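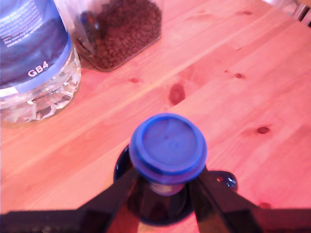
Water, brown pellets and the dark bottle with the blue cap, all out on the pine table.

I finally did the drinks shelf on Monday, and by drinks shelf I mean the awful corner by the kettle where anything with a lid ends up. My sister-in-law Piret has been after me about it for ages (she can't make tea at my place without knocking something over, she says, and fair enough). So I pulled everything off and put it on the pine table a few things at a time, which is how I do all my sorting now. If it's on the table I have to decide about it before supper.

The tub of pellets was easy. It doesn't belong anywhere near the tea, so it's moved down to the cupboard by the back door. The glass bottle stays, because I love dark glass and I'm not going to apologize for it! Plastic water bottles I'm trying to buy less of, but one always seems to be open in this house and that's just how we are.

Then the mugs. I own way too many, and the rule I set myself was 4 on the shelf and the rest in a box for Comfort, who just moved into her first apartment and has been drinking coffee out of a measuring cup. I got a little sentimental over a chipped one from our Nollumholm trip – it went in the box, came out, went in again. It's out at the moment.

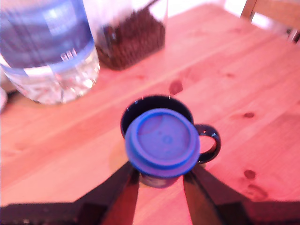

The navy mug with its bright blue lid, sitting a bit crooked.

The navy one was never in danger. It's my evening mug, and the silicone lid goes on whenever I wander off to fold laundry and forget I made tea. I'd love a second lid in the same blue if anyone knows where to look. I tried a set from Evik last year and they were all too small for my mugs, so I use those on jam jars.

Next up is the spice drawer, and Piret has already asked to come and watch.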